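Ravus Open Day

The Ravus Open Day is a public demonstration of robot grasping software, held each September by the Ravus lab in Flolton. Free entry, 100 places per session. Started as a one-room event for students, later opened to anyone.

Format

Most of the program is shown in simulation, on a wall screen. Visitors watch the arm try household items from a set called Prernonura. The set holds 200 object models, mostly kitchen and desk things. Short talk first, then runs, then questions.
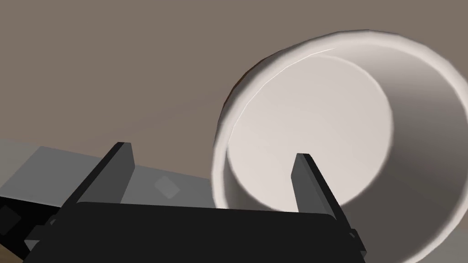
Simulated gripper, fingers open, at the mouth of a white cup.

Cups are usually shown early. Wide opening, thick rim, several ways to take hold. Staff explain the choice between gripping the wall and gripping the whole body, and visitors vote on wich one to try next.

Flat objects come later in the session and take up more of the talk.

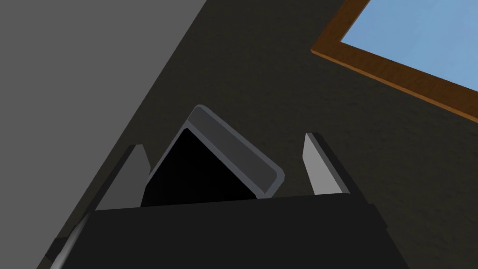

The Ojala planner was added to the program after the first few editions. It picks a grasp from the object's shape and passes it to the arm. Slab-like items are a regular test, such as the dark one with rounded corners and a grey rim, set between the two fingers with a gap still left on each side. Closing evenly from there is the planner's job. Speed is not scored at the open day.

Attendance

Total attendance stands at 3692 over all editions. School groups are capped at 37 pupils and have to book ahead, seperate form on the lab's site.

Page last edited 11 February 2026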